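The case against the morning routine

April 2, 2020

My sister-in-law sent me a link to a morning routine. It was a long article, and by the time I had finished reading it, my own morning was gone, so I suppose it worked as a replacement.

The routine went like this. Up at 5. Water with lemon, then journaling, then movement (the word "exercise" has apparently been retired), then a cold shower, then what the author called "deep planning," then breakfast, and then you were allowed to look at your phone. The whole thing took almost three hours. The author said it changed her life, and I believe her. If I added three hours of anything to my day it would change my life too. I could practice the tuba for three hours and you'd see a real difference in me, and in my neighbors.

I've been reading these things for years, partly because people send them to me and partly because I keep thinking one of them will have some evidence in it. They always come with a testimonial, and the testimonial is always from the person who is selling the planner. This one was selling a planner. It's called the Merholm, it has 367 pages, and I spent longer than I should have trying to work out why. A page for every day of a leap year is 366. The extra page might be a title page. It might be for the day after you give up.

My friend Miyuki Yagi bought one, so I've had a good look at it. Each page has a box for gratitude, a box for your three priorities, a water tracker and a little row of faces where you circle your mood. She filled in every box for the whole of November, and I asked her if her days had gone better. She said they had gone about the same but she knew more about them. I think that's a fair review. She also said the paper was nice.

What bothers me is the logic. A successful person gets up early and writes in a notebook, therefore getting up early and writing in a notebook makes people successful. You could run the same argument with anything. Lots of successful people own boats. I have never seen an article telling me to get a boat and wait for the money to come in. And we only ever hear from the early risers who did well. My grandfather got up at a quarter to five for most of his working life because the bakery opened at six, and no one ever asked him for his routine. His routine was bread.

Then there are the numbers. The article said that people who plan their day the night before are 83 percent more likely to reach their goals. More likely than who? What goals? I followed the footnote to another blog, and that blog's footnote went to a slide show, and the slide show thanked a seminar. I wrote to the contact address asking where the figure came from and got a coupon for the planner. I'm not saying the number is wrong. I'm saying I don't think there's anyone at the other end of it.

Kevin Flores, who reads this blog and argues with me in the comments, will say I'm being unfair, and that routines help people who are struggling to get going. Fine. I have a routine. I get up when I wake up, I make coffee in the Netov my mother gave me (it leaks a little from the lid, always has), I stand at the kitchen window and look at the street, and then I sit down and do whatever is most overdue. It takes no planning and I couldn't sell it to anyone. I've done it this way since I moved in. If it has made me a better person there's no sign of it yet, but the bills get paid.

I did try the other way, to be fair to it. I set the alarm for 5 and stuck with it for 12 days, and I kept notes, which I have in front of me. The notes for the first day are a full page and quite proud. By the second week they say things like "up" and "tired" and on one day just "lemon." I did not get more done. 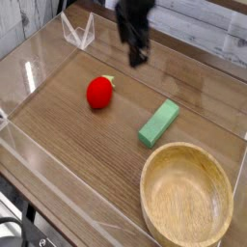
I got the same amount done, earlier, and then I was useless from two in the afternoon on. I fell asleep on the couch with my shoes on. The hours don't come from anywhere, you know. You're moving them from one end of the day to the other, and the articles never mention what happened to the evening. I like my evenings. That's when I read, and call people, and do the only cooking I take any trouble over.

Right now a lot of people are at home with their schedules knocked flat, and my inbox is filling up with advice about how to structure the day. Color-coded blocks, a fake commute around the block, getting dressed for the couch. One newsletter wants $200 for a course on it. Some of this may be perfectly good advice. I'd just like to see somebody check before they charge for it, and I'd like the checking to be done by a person who doesn't have a warehouse full of planners.

If you like getting up at 5, get up at 5. It's quiet and the light is pretty, I'll give it that much. But if you've been lying there at seven-thirty feeling bad because a stranger has already journaled, I don't see any reason to, and I've looked. My sister-in-law, for the record, read the article at eleven at night and got up at nine.

Miyuki has offered me her Merholm, since most of it is still blank. I'm going to use it for grocery lists. The priorities box fits eggs, milk and dish soap.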